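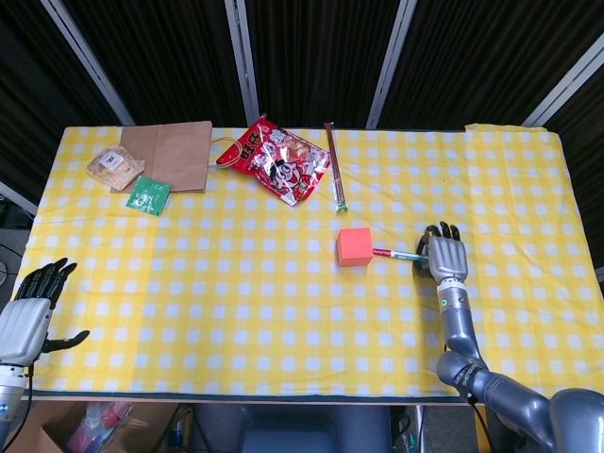 Pen in the right hand, foam cube next to it. Checkered cloth underneath.

Look at that tablecloth before you look at any success rate. Yellow and white squares, wrinkles, a crinkly foil bag, clear plastic. Half the papers I read this spring test on a plain gray surface with three blocks on it, then write "generalizes to household clutter" in the abstract. No. It doesn't, or at least you haven't shown it.

The Inley group did the boring thing. 200 demos on the plain table, then 143 trials on cloth like this one, same policy, no retraining. Grasp success went from 194 out of 200 on plain to 61 out of 143 on cloth. They put both numbers in the first table. Good for them – I mean it.

And the replies I saw were mostly "so the method failed". Wrong reading. The method is the same one Drostow and Plulura have been shipping variants of since February, and neither has published a cloth number at all. Is theirs better? Maybe. We cant tell.

What I want is dull. One patterned surface, one shiny package, one thin object, in every grasping paper. Report it even when its ugly. Costs an afternoon and a tablecloth. The Espiritu workshop could simply require it for next year's submissions, and reviewers could stop treating a low second number as a reason to reject.

More on thin objects when I get to it. Pens are a whole other mess.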